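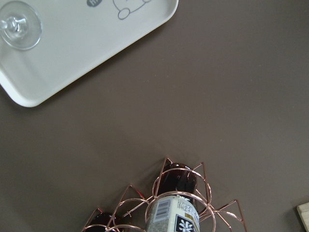
Wine glass foot on a white tray, galley service set.

Ticket 452
Product: Latuheru charter booking system
Reported by: Grevavero, central agency desk
Vessel: crewed catamaran Hedcombe
Opened: 2026-03-01
Priority: 2
Status: Resolved, monitoring

Problem
The preference sheet for Hedcombe does not reach the crew after guests submit it. The guest side shows "Received." The crew portal shows "Awaiting guest." Charter contract and deposit records are correct. Other yachts in the same fleet are not affected.

Steps taken
Cleared the portal cache and signed in again with the crew account. No change.
Resubmitted the sheet from a test booking with the allergy section only. Delivered.
Resubmitted with all sections filled. Not delivered.
Removed sections one at a time. Delivery resumed when the bar and beverage section was left blank. 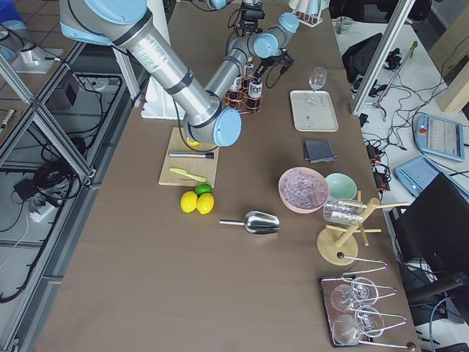 The beverage section on Hedcombe uses a custom form built by Unine when the yacht joined the fleet in November. The form has a free-text field for cocktail requests and a second field for bar stock, and both write to one column limited to 1,000 characters. Past the limit, the whole sheet is rejected without an error on the guest side. The stock field comes pre-filled with a long default list that also covers garnish and tools, down to entries such as lemons, limes, a cutting board, a knife and a metal ice scoop. That leaves little room for anything the guests type.

Cause
Combined length of the two fields exceeded the column limit. The standard fleet form keeps them in separate columns, so other yachts did not show the fault.

Fix
Split the column. Moved the default stock list to the crew-only provisioning page. Added a length check with a visible message on the guest form. Replayed 3 held sheets from the queue; all now show "Received" in the crew portal.

Notes for agency desk
Sheets sent before the fix do not need to be filled in again. If a crew reports a blank sheet, check the queue under Bookings, Held Items before contacting the guests. Wine preferences are stored separately and were not lost.

Open item
Unine to confirm whether the printed version of the form still pulls from the old column. Ticket stays in monitoring until they reply.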